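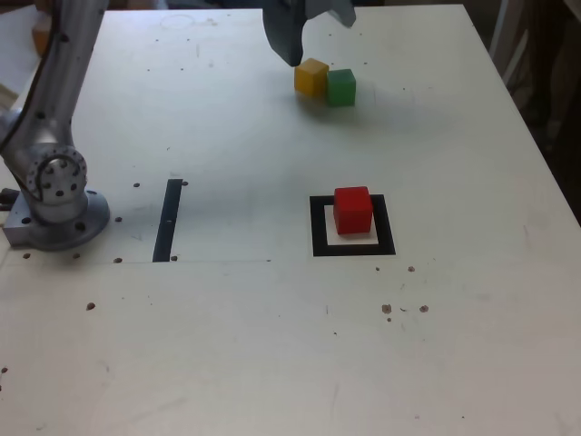

*赤は枠の中(上寄り)。黄と緑はくっついている。グリッパは黄のそば。*

## 火曜 積み木課題のメモ

9月の公開デモに向けた練習。参加は自分、Hala、Shadi、途中からYara。課題は例年どおりで、赤・黄・緑のキューブを黒テープの枠に入れるだけ。チーム名はまだ「Dridov(仮)」のまま。誰も変える気がないらしい。

今日の結果:通しで18回、3個とも入ったのは6回。Shadiは「先週より良くなった」と言うが、先週は初期配置を毎回そろえていた。条件が違うので比べようがない。良くなったと書くなら、同じ配置で回し直してからにしてほしい。

### 気になったこと

- 赤の単独はほぼ問題なし。ただし置く位置が毎回枠の上側に寄る。Halaはカメラ校正のずれだと言う。自分は目標座標の入力ミスを疑っている。どちらも確かめていないので保留。
- 黄と緑が接していると急に弱くなる。指を入れる隙間がないので当たり前といえば当たり前。今のプログラムは隣にキューブがあるかどうかを見ていない。
- 色判定のしきい値は夕方にまた触った。触るたびに昼の設定が壊れる。この調整を「学習」と呼んで発表資料に書くのは反対。手で数字をいじっているだけだ。
- 天板の穴や汚れを緑と誤認する件、ログでは1回も出ていない。前回の議事録に「主な原因」とあるのは、誰が何を見て書いたのか不明。消すか、根拠を足すこと。

### 隣接配置の扱い

案A:先に片方を押して離してからつかむ。
案B:つかむ向きを90度変える。

Yaraは案B推し。シミュレータでは10回中9回成功したとのこと。シミュレータのキューブは滑らないし傾かないので、この数字はあまり信用していない。実機で同じ回数やってから決める。案Aは動作が増えて時間を食うし、押した先で別のキューブに当たったらどうするのか、まだ誰も考えていない。自分は案Bのほうがましだと思っているが、シミュレータの数字を理由にはしたくない。

Dalalさん(Rusotcombe校の顧問)からの返信:デモでは隣接配置を「避けてもよい」。ありがたいが、これを使うと見せられるのは一番簡単な場合だけになる。見学者にはどうせ分からない、という意見には賛成しない。少なくとも配布資料には、離して置いた場合の結果だと書くべき。

### 記録の取り方

成功の定義が人によって違う。Halaは枠線に少しかかっても成功、Shadiは完全に内側でないと失敗。今日の6回はShadi基準で数えた。Hala基準だと増えるはずだが、線にかかった回を別に付けていなかったので出せない。これは自分のミス。次から欄を分ける。

Follnessの卒業生チームの記録表を真似したらどうかとYara。見たが、失敗の欄に理由を書く場所がなかった。そのままでは使わない。

### 次回まで

- 目標座標を読み直す(自分)
- 校正をやり直して前後の値を残す(Hala)。値を残さないなら、やらないほうがいい
- 案Bを実機で10回、黄緑の隣接のみ(Yara、Shadi)
- 発表資料の「学習により精度向上」を削る(Shadi、嫌がっている)

追記:Rashaさんから、台を使えるのは次回も夕方までと連絡。しきい値は昼の値に戻して保存した。夕方の値は別ファイル。どちらが正しいかは分からない。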